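From: Jad Saab
To: Porkora Sewing and Mending list
Date: 8 February 2020
Subject: Re: Thread for jeans hems

> I have hemmed two pairs on the Brivau and the stitches skip every
> time I get to the side seam. I am using all-purpose thread and the
> needle that was already in the machine. Is it the thread or me?
> Also, is the June swap still on?

Probably the needle. Put in a new denim needle, size 16, and set the stitch length to 4. All-purpose thread is fine for the hem itself. If you want the heavy gold look, use topstitching thread on top only and keep the regular thread in the bobbin.

The side seam is a thick lump. Press it hard, then tap it flat with a hammer on a scrap of wood. Go over it slowly, turning the wheel by hand if you have to. I fold a bit of spare denim and put it behind the foot so it stays level going up.

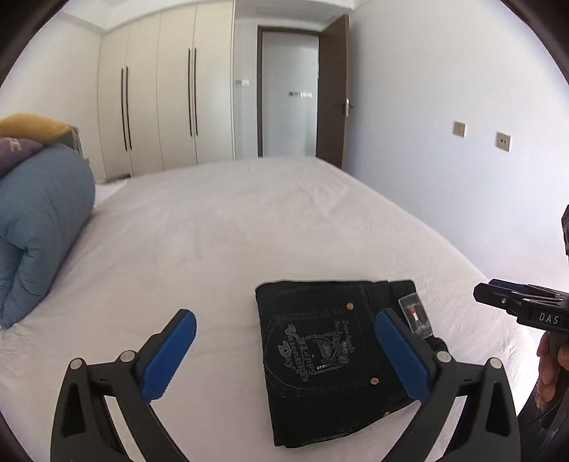 Should you wash the jeans before hemming?

Wash and dry them twice first. Most of the shrinking is in the length, and I have lost roughly an inch on a new pair.

For thread, Kandasamy still sells the 200 yard spools by the counter. The 600 yard cones are cheaper per yard, but they need a stand on most home machines - the Ferkis shop used to carry a plain metal one that worked fine.

The June swap is on as far as I know. Bring zippers if you have extra, we ran out last time.

Jad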